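Notes from the Cleltora open day
November 29, 2019

I nearly skipped this one. The drive to Urevetti is long, the parking is worse, and I figured I'd see a lobby and a slide show. Instead they walked 30 of us straight onto the floor where people teach handling jobs to the machines, and I stayed until they started turning lights off!

The work itself is small and fiddly – gloves on, plastic containers, sponges and the like. 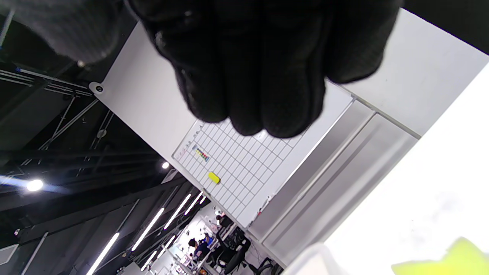
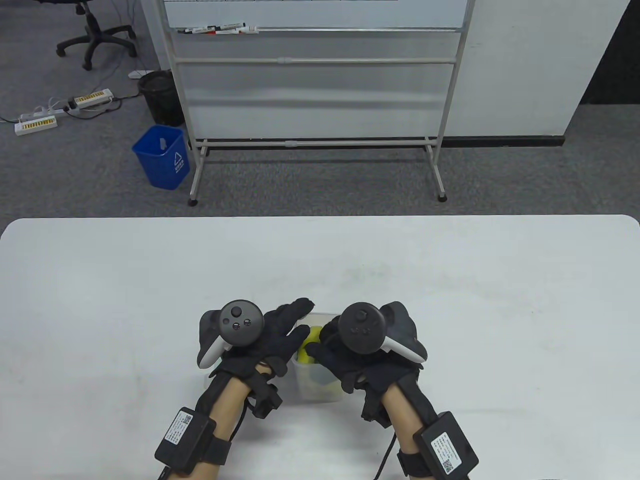
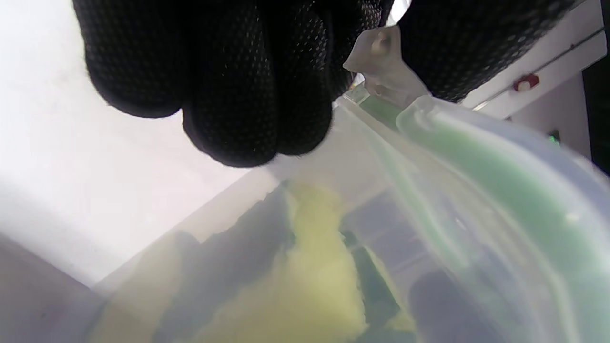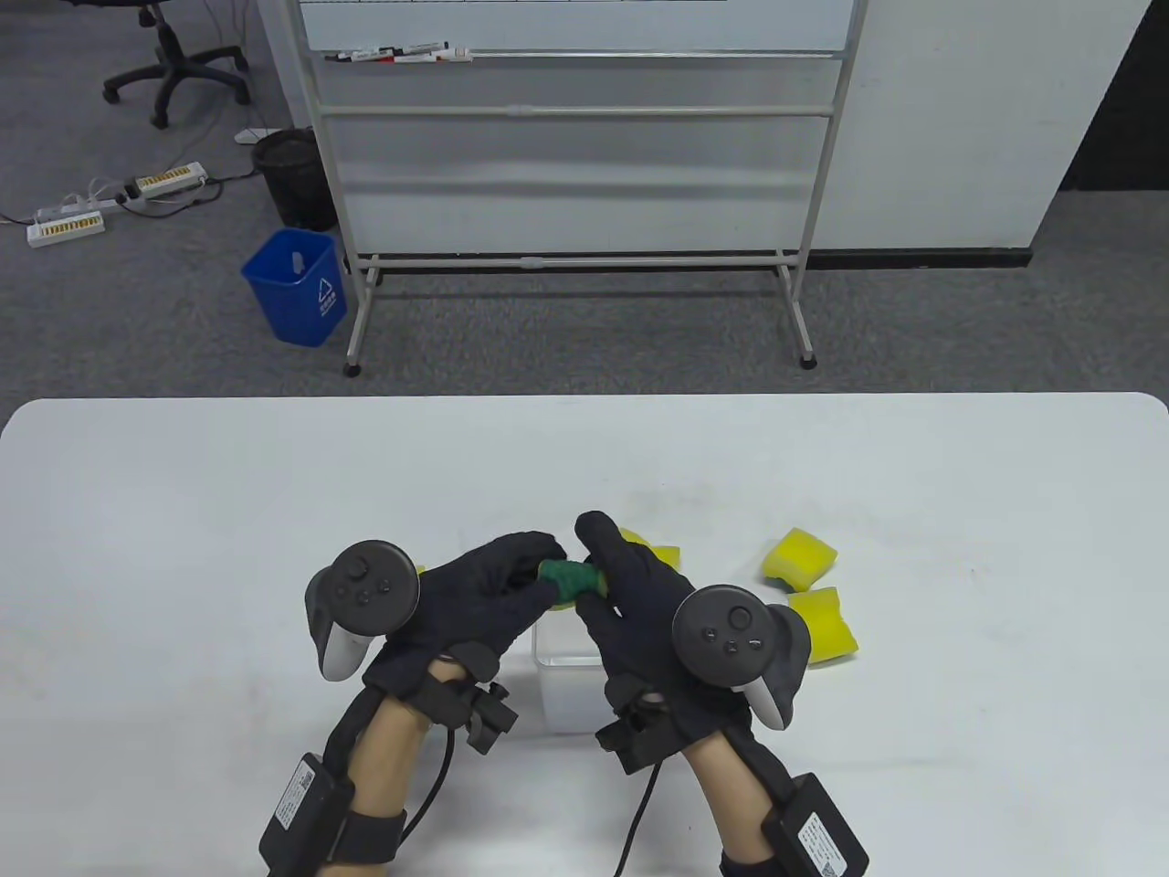
What I wanted to know was what happens to the people. Cleltora used to have a packing line next door (kitchen goods, mostly), and in September the first arm, which they call Kong, took over one end of it. Two of the packers moved across to the teaching side. One told me she missed the radio and the gossip, but not the sore shoulders. Her new job is slower, and she gets asked her opinion a lot more, which she said took some getting used to. The other one wasn't so sure. He liked being fast, and now being fast is no use to anybody, so he does the same little move over and over at a pace that would have gotten him yelled at before.

Pay stayed the same for both, I asked. Breaks are longer, 30 minutes now, and they rotate so that no one has the gloves on all morning.

The software is called Semunari and it keeps a running tally of good tries. The line had logged 814 by lunchtime, and the packers were competing over it a bit (of course they were). I did get to see Kong run, behind a fence, and it's a lot quieter than I expected. It dropped one box. There was a cheer from the back of our group, and I'm pretty sure it came from the packers.

Coffee was good, sandwiches were gone by the time I got there. They're planning another visit day in spring and I've put my name down – wear flat shoes, and use the side gate.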